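Dremurwood Dog Training Club
Handlers' course, handout 4: The retrieve and the hold

Most dogs will chase a dumbbell. Fewer will bring it back, and fewer still will sit in front of you holding it as if it mattered. Tonight we start at the wrong end, with the hold.
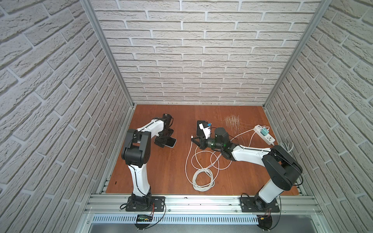 Handout 4, fig. 1

1. The hold
Sit the dog beside you, offer the dumbbell at lip height and wait. The first second of quiet holding earns a treat. Chewing earns nothing, however charming. Build up slowly to 12 seconds before you ask for a single step. 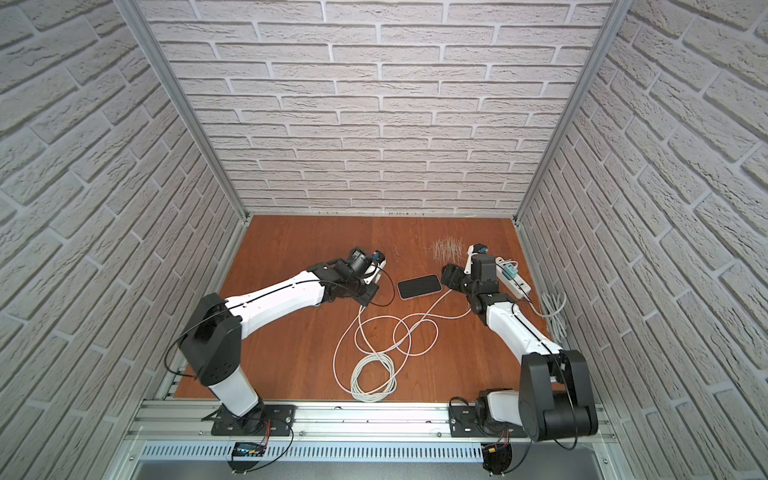 2. The pick-up
Put the dumbbell on the ground a foot away. If the dog stares at you, stare at the dumbbell. Somebody has to.

Do not throw it yet. Throwing is the part handlers enjoy, and by February half of last winter's class had very fit dogs and no retrieve. 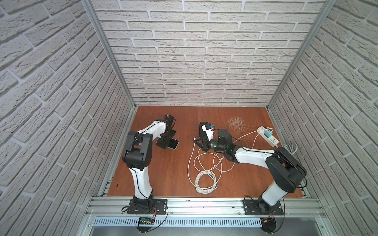
Gravwood asked whether a dog that drops the dumbbell at your feet should be made to pick it up again. Yes, once, and cheerfully. If it drops again, go back to step 1 and blame yourself in private.

3. The return
Walk backwards as the dog turns. Keep your hands still – waving them about teaches the dog to spit. Finish with a straight sit in front, then take the dumbbell on one quiet word.

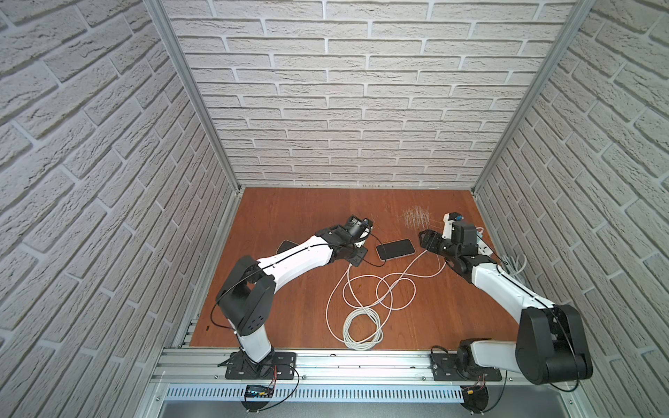

Photo: Drolach

Homework: five short sessions before next week, none longer than your kettle takes to boil. Bring your own dumbbell. The club box has some 12 left, all chewed, and the sizes rubbed off long ago.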